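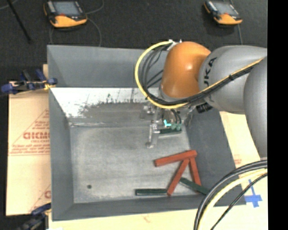

Séverine Delaunay moved to Skavbridge for a job in the water company's billing office and stayed for the hill. She has now been secretary of the Stidmont allotments for 15 years, and in that time the waiting list has gone from three names to more than 200.

"When I took my plot you could have had two if you'd asked," she says. "The top half was bramble. I paid for the year in coins out of my coat pocket."

We talk in her shed on plot 34, with the door propped open and the kettle on a camping stove. She apologises for the chairs. It is January and there is little to do outside, so she has been cleaning seed trays and going through the rent book.

The list is the part of the job she likes least. People ring her in the evening to ask where they are on it, and some have moved house twice while waiting. Two years ago the site began splitting full plots into halves as they came free, which upset several of the older tenants.

"They said you can't grow potatoes for a family on a half plot, and they're right, you can't. But most people who come now don't want to grow potatoes for a family. They want beans and some salad and somewhere to sit."

About a quarter of new tenants give up in the first year. Delaunay puts this down to couch grass and to starting in May, when everything is already growing faster than a beginner can dig. She tells them to cover most of the plot and work one bed.

"They nod, and then they dig the lot."

Water is the other worry. Stidmont has one main, laid from the Biwott Lane end, and the pressure at the top of the hill is poor by July. Last year the bill came to £534, the highest she has seen. Hosepipes were stopped in June and tenants carried cans from the tanks. She would like gutters on every shed and a butt under each, and has written to the council asking for help with the cost. She hasn't had a reply yet.

Her own plot has leeks, a row of kale the pigeons have been at, and four gooseberry bushes that came from a neighbour. She has given up on carrots. The soil is heavy and full of stones, and she says she got tired of pulling up things with three legs.

Does she think about giving up the secretary's job? She does, most winters.

"I said I'd do it until somebody else wanted it. I put that on the noticeboard every spring. It's still up there from last year, I think, under the notice about bonfires."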